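Category: Workshop notes / Handling and gripping

Print this page | E-mail this thread

Thread on chores and machines. I get asked every few weeks when a robot will empty a dishwasher. I work on handling for a small packing line at Pirthorpe, so I have opinions on cups. Posts follow as I have time.

1/ The dishwasher question is badly put. Emptying one is a string of small jobs: open door, pull rack, find item, pick item, turn item, put item somewhere sensible, close up. Each has its own failure rate and the rates multiply.

2/ Say each pick and place works 98 times in 100. Sounds good. Load of 17 items, all independent: you finish without a fault on 71 per cent of loads. Call it two bad evenings a week. A person who dropped crockery that often would be asked to stop.

3/ On a shop floor the same figure is bearable if a fault means the part lands in a tray and the line carries on. At home a fault means broken glass and a machine that doesn't know there is broken glass.

4/ So the number I ask for is picks between human visits. Anel Fourie at Purves keeps a log this way and I have copied her. Our line for lidded tubs sits at 600. For mixed kitchenware on the bench the best run I have had is 17.

5/ Same gripper, same arm, same person swearing at it. The difference is all in the objects and in how they are presented.

6/ Tubs come down a chute the same way up, at the same pitch. Most of the cleverness is in the chute, which is bent sheet and has no software in it. 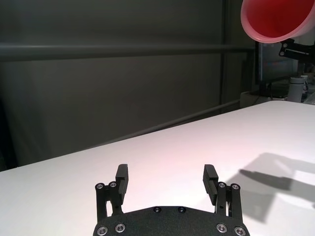

7/ Cups are my current subject, plastic ones, because they bounce. A cup is easy to grip and awkward to hand over or set down. With two arms you can let one hold while the other waits with its jaws open, and then the question is who moves. With the red one tipped mouth down like that, the waiting jaws have a choice of rim or wall. Rim gives a thin, stiff edge to close on. Wall gives more contact, but it tapers, and flat pads on a taper want to squeeze the thing out.

8/ Ridged pads help with the taper. They help less with a film of washing-up liquid. I would like to see more published results with greasy items.

9/ Shadows. An overhead lamp on a white top gives you a grey shape next to every real thing, and a second arm throws a large one. Train only under flat light and your detector will report objects that are a patch of dark table. Siiri Vainio moved one lamp on our bench on a Sunday and cost me a morning.

10/ Reply to Tuulikki Valtonen, who asks why not suction. Suction is fine on tubs and we use it. On a cup wall you need a small bellows and a decent seal on a curve, and then it can't get inside a stack. Forks, no.

11/ Reply to several: yes, I have seen the Sturance video. It's a good video. It shows one shirt. I would like the second shirt, and the one with a button missing.

12/ What works now, in my view. Floors, if you pick up the socks first. Moving closed boxes between known places. Tubs, jars, anything rigid that arrives one at a time.

13/ What half works. Loading a rack with one sort of plate. Sorting rigid rubbish, if you accept some in the wrong bin. Wiping a flat surface that has been cleared by somebody else.

14/ What doesn't, outside a lab with the author standing by. Bedding. Putting shopping away in a fridge that already has things in it. Anything involving cling film.

15/ Seija Halonen makes a fair point by message: people adapted to the washing machine. We sort, we load, we check pockets. If a household is willing to put cups in a fixed holder, the cup job is nearly done. That is my chute again.

16/ Whether anyone wants a kitchen laid out like our line is outside my field. I asked at home and was told no.

17/ Next I am running 200 handovers, cup only, half by the rim and half by the wall, same closing force. The bench at Stunadthorpe is free in May. Azadeh Azimi is checking my force readings, as my last set drifted. I'll post the counts including drops.

Print this page | E-mail this thread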